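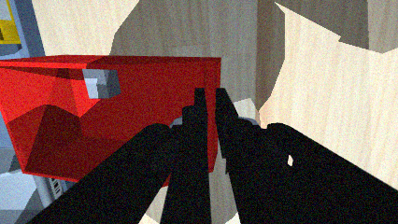 3.2 Collecting demonstrations in simulation

All training examples for the bin-picking task were gathered in the Rultari simulator. An operator drove the arm by hand controller while watching the wrist view, the same view later given to the policy. Each episode began with the gripper open to a random width and one small block placed at random inside an open box. It ended when the block had been lifted clear of the rim or when the time limit ran out.

Figure 2. Wrist view from a simulated episode. The grey block lies near the upper rim of the red box and the fingers are not in contact with it.

We recorded 2,000 episodes and kept 1,000 after filtering. Episodes were dropped if the fingers struck a box wall with a force above the limit set in the Dimaculangan controller, or if the operator paused for more than 400 control steps. Failed grasps followed by a successful second attempt were kept. In early trials, policies trained without them tended to close on empty space and stay there.

Lighting was varied between episodes but held fixed within each one. Hard shadows across the box floor proved the most difficult case for the block detector used by Sundqvist in the Zetmont baseline, and we report results on these episodes separately in Section 5.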